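2 Apr 2020, Kennedy Street house, upstairs and down. Walked it myself, notes typed up the same evening for Madalena Bettencourt, who owns the place and wants everything squared away before the new tenants get their keys.

## Smoke and CO alarms

- [x] Hallway, upstairs. Loud! Pressed the button twice and my ears are still ringing.
- [x] Kitchen. Fine, but it's the older Jemov unit and the cover is hanging on by one clip. I'd swap it this year.
- [ ] Basement. Chirping. I put in a fresh battery and it kept right on chirping, so this one needs replacing before anybody moves in.

## Electrical

- [x] Panel labeled. Somebody wrote "misc" next to three breakers, so I flipped them and relabeled: porch, dryer, back bedroom.
- [x] Bathroom outlet trips and resets the way it should.
- [ ] Extension cord run under the living room rug. Please, please get rid of it. I rolled it up and left it on the stairs (the February report mentioned the same cord, by the way).

## Heating and water

- [x] Furnace filter changed. It was gray and furry, so I'm guessing it had been in there all winter.
- [x] Water meter reads 3,684.
- [x] Hot water at the kitchen tap came out at 127 degrees. That's hotter than I like with kids in the house, so I turned the dial down a notch and will check it again next visit.
- [ ] Dryer vent. Packed with lint, worst right at the elbow. Florêncio Caldeira quoted 400 to clear it and put in a rigid pipe, and I think that's fair. The Plillton people wanted 700 for the same job, which seemed like a lot to me.

## Stairs and exits

- [x] Front and back doors open all the way, no key needed from inside.
- [ ] Basement handrail wobbles at the bottom bracket. Longer screws should do it, I just didn't have any in the truck.
- [x] Both bedroom windows go up and stay up.

## Bedrooms

- [x] No space heaters in use.
- [x] Nothing hanging over lamps, no clothes near the baseboard heat. I'm fussy about this one! Knits should be laid out flat on the bed or a rack, well away from anything warm.
- [ ] Window blind cords in the small room need cleats. Sikamitz sells a two-pack, cheap, and it's a five-minute job.

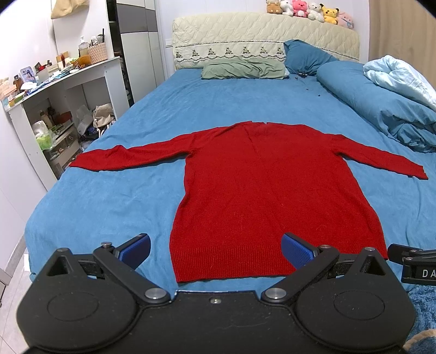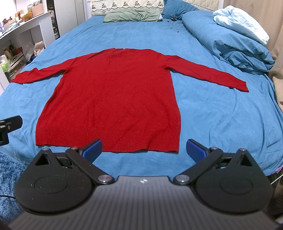
*Bedrooms: red sweater laid flat on the blue sheet, both photos.*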